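The Lamps Came With the Room

Celina Marciniak has heard the pitch for shared workrooms many times, and she has stopped nodding along. She rented a bench at Kelumano for 14 months and says she would think hard before doing it again.
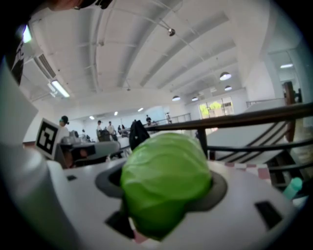 High ceiling, large room

Her first complaint is the noise. Visitors walk in, look up at the long parallel beams and the dome lamps, and decide the place must be pleasant to work in. "They never stand at a table and try to make a phone call," she says. "Big rooms look good to people who are leaving in an hour."

I put this to Bogumił Głowacki, who helped plan the tables and still has a desk at Kelumano. He doesn't think the noise is as bad as she makes out. "It's a workroom," he says. "People talk. If you want silence, rent a closet." When I asked if anyone had measured it, he said no, and then said that nobody had asked for it to be measured – a strange answer from someone who had just told me it was fine.

Who gets a table

The tables are the other sore point. Members pay $290 a month, and for that they get a share of a surface, with no promise of how large a share. Marciniak says her end filled up with other people's boxes and devices within 30 days. "I'd clear a spot, go get lunch, and come back to a charger and somebody's tray."

Głowacki calls that a question of manners. He would like fewer rules, and he points out that the one they tried, a strip of tape down the middle of each table, was peeled off by January. Marciniak remembers the tape well. She says she was the only one who stayed on her side of it.

The balcony

Both of them like the upper level with its glass balustrade, though for different reasons. He goes up there to talk. She used to go up there to see whether her table was free – "usually it wasn't."

Kelumano now plans to add nine more places downstairs. Głowacki says there is room if the tables are turned. I asked to see a floor plan and was told it was still being drawn. Marciniak laughed when I passed that on. She works from her sister's garage these days, under one bulb, and her tools are where she left them.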